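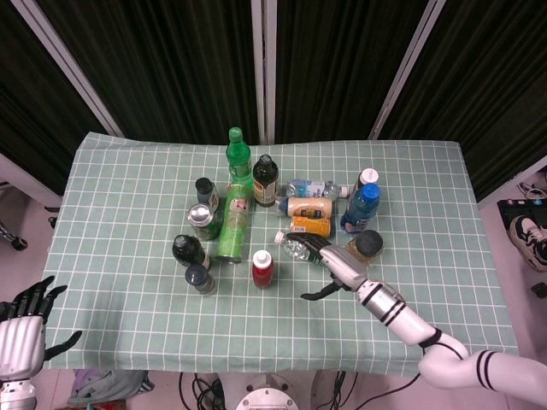 Unit 4: Packaging and Shelf Life in Small-Scale Food Storage

Shelf life is the period during which a food remains safe and of acceptable quality when it is stored as directed. It depends on the food, on the way the food was processed, and on the package. This unit deals with the package. Bottles, jars and cans are often kept together on one table, as they are on the sage-green cloth, and a person putting them away may treat them all alike. They should be sorted first. A green plastic soda bottle and a dark brown glass bottle, for instance, differ in how they pass gas, how they pass light, and how they fail when dropped. Students are expected to be able to discuss each of these points by the end of the unit.

4.1 What a package must keep out

Four agents account for most loss of quality in stored food: oxygen, moisture, light and living organisms. A package is judged by its resistance to each of them and by how well that resistance suits the product. Dry crackers need strong protection from moisture. Cooking oil needs protection from oxygen and light, and gains little from a moisture barrier. A carbonated drink places a fifth demand on its container, in that gas must be kept in.

The term "barrier" is used throughout the course for this resistance. Barrier is a property of the whole package, closure included. A glass jar with a poorly seated lid has a poor barrier, whatever may be said of the glass.

4.2 Glass

Glass does not allow gas or water vapor to pass in any amount that matters for food. It does not take up odors, it can be washed and heated, and it reacts very little with its contents. Its weaknesses are weight, breakage and, in the case of clear glass, light. Brown glass blocks much of the light that harms oils, vitamins and beer. Green glass gives less protection than brown. Clear glass gives little, and clear jars should be kept in a closed cupboard or a carton.

Sudden changes in temperature can crack glass. Hot product should not be filled into a cold jar, and a jar taken from the canner should not be set on a cold or wet surface.

4.3 Plastic

Most clear soda bottles are made of polyethylene terephthalate, usually shortened to PET. PET is light and does not shatter. It is a fair barrier to gas but not a complete one, and carbonated drinks in plastic lose their gas over a period of months even when the cap has never been opened. The loss is faster in small bottles, which have more wall area for the volume they hold, and faster in warm rooms.

Polyethylene, used for milk jugs and squeeze bottles, is a good barrier to moisture and a poor one to oxygen. Plastics can also take up flavors. A container that has held pickles or spice paste should not be used again for a mild product.

4.4 Metal

Cans stop light entirely and, when the seams are sound, stop gas and moisture as well. Nearly all food cans now carry an inside coating to separate the metal from the food. Acid foods such as tomatoes and citrus wear on this coating over time and are given shorter storage periods than low-acid foods such as beans or corn.

The following cans are to be discarded unopened: any can that bulges, any can that leaks, any can with a dent on a seam, and any can with rust that does not wipe off. Students are reminded that the toxin responsible for botulism cannot be detected by sight or smell, and that the contents of a suspect can must never be tasted.

4.5 Closures

The closure is the most common point of failure. The handout distinguishes screw caps, lug caps, crown caps and two-piece canning lids. The metal disk of a two-piece lid is used once. The screw band may be used again if it is free of rust and keeps its shape, and it should be removed before storage so that a failed seal is not held down and hidden.

Once a package has been opened, the date printed by the maker no longer applies. The storage advice for the opened product should be followed, and the date of opening should be written on the container.

4.6 Storage conditions

Shelf-stable goods keep best in a cool, dry and dark place. For this course the target for the dry store is 50 degrees Fahrenheit, with 70 degrees as the upper limit. Goods should stand off the floor and away from outside walls, water heaters and steam pipes. Cleaning products are never kept on the same shelving as food.

Stock is used in the order in which it was received unless a printed date requires otherwise. New stock is placed behind old stock. Labels face forward.

4.7 Case for discussion: the Tutholm store

The Tutholm community kitchen keeps a dry store of 206 items. At its October review, 8 items were withdrawn. Most of these were oils in clear glass that had been shelved beside a window and had turned rancid well before the printed date. The remainder were cans with seam damage. The kitchen has since moved its oils to a closed cabinet and has asked its supplier, Trerketti, to deliver in brown glass where the product is available in it.

Be prepared to discuss whether the change of container was needed once the cabinet was in use, and what further information would be required to decide the matter.

4.8 Written work

Select one food and compare two packages in which it is sold. Identify the main agent of spoilage for that food, state which package resists it better, and give the likely point of failure for each. Papers should be two pages in length and are due on 6th July at the Varghese Building, Room 163. Late papers are accepted only with prior approval from the department office.

Required reading: Gralov Course Reader, chapter 8, "Containers and Closures." The tables at the end of the chapter will be needed for Unit 5.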